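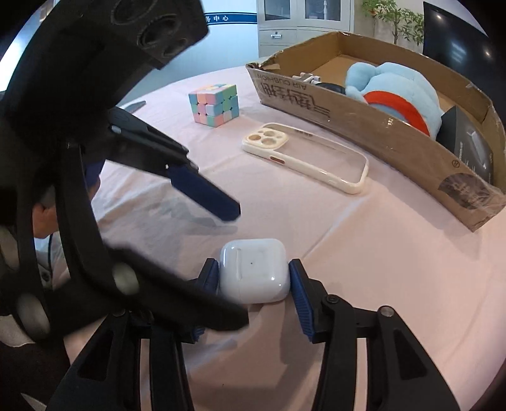 Been asked a few times how I get through so many audiobooks, so I'll put it all in one go. I finished 6 in July, which is a lot for me.

Most of it is walking. I stopped taking the bus home and it gave me the better part of an hour each evening. I don't try to listen at work or while cooking. I lose the thread and have to go back.

Earbuds rather than the big headphones. I only wear one in when I'm near traffic, and swap sides when it starts to ache.

Speed: I listen at normal speed for fiction and slightly faster for history. I tried double speed for a week and could not have told you a single thing that happened.

The narrator matters more to me than the author now. I gave up on a crime novel I'd been looking forward to because every man in it sounded like the same man with a cold.

Borrow before you buy. My library card covers most of what I want and the waiting lists aren't bad if you put holds on early. I keep 4 on hold at any time – usually two turn up together and I have to send one back.

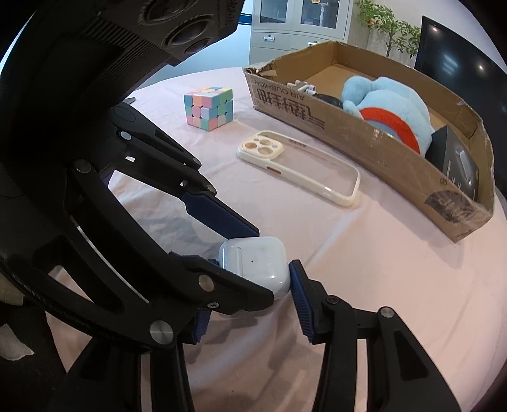

Long books are fine as long as the chapters are short. The one I'm on is 700 pages in print. Lizeth Cabrera lent me the paper copy as well, so I can look up how the names are spelt. I'd been picturing one of them completely wrong.

Sleep timer: set it to the end of the chapter, not to minutes. Before that I was waking up three chapters on with everyone dead.

I do keep a list. Title, narrator, one line on whether I'd listen again. Koen Kramer keeps a proper spreadsheet with scores but I'd never fill it in.

Things that didn't work for me: short stories (over before I've settled in), anything with footnotes read aloud, and full cast recordings with sound effects. Floor Van Dijk swears by those, so it's a matter of taste.

Next up is a memoir about lighthouse keeping that Annelies Geerts recommended. Nine hours, read by the author – could go either way.

If you've got a good long history one, send me the title and who reads it. Nothing about the Tudors please, I've had enough of them for this year.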